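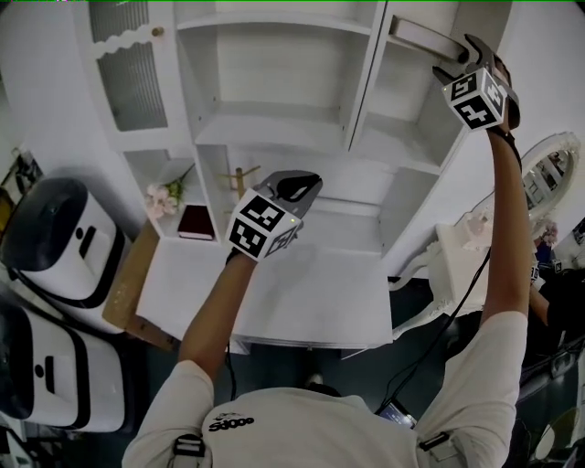
Pluletti opens new showroom for small-home storage in April

Karpenko, April - Furniture maker Pluletti will open its new showroom in Karpenko this April. The showroom presents 16 cabinet units for kitchens, living rooms and hallways, and visitors are invited to open every door and to try every shelf.

The main novelty is the Pluresance line of white cabinets. It combines closed storage with open shelves, so that a family can keep the daily things behind a door and put a book or some flowers where guests will see them. Customers may choose between plain doors and doors with a ribbed glass panel - the glass lets in light, but it hides a shelf which is not in perfect order. Small brass knobs and long horizontal handles are both offered.

"Many of our customers live in apartments where one cabinet must serve for the dishes, the papers and the decoration," the company said in a statement. "We have listened to them during the preparation of this line, and we made the upper doors easier to reach."

All Pluresance cabinets are 90 centimeters wide and come with a warranty of 5 years. Orders placed in the opening month receive a discount of 10 percent. Delivery and assembly are arranged together with the partner company Dirkumine, which also takes away the old furniture if the customer wishes so.

The showroom will be open from 10 in the morning. Admission is free, and no appointment is necessary. Groups are kindly asked to announce their visit in advance.

About Pluletti
Pluletti designs and produces storage furniture for the home. The company has its workshop in Karpenko.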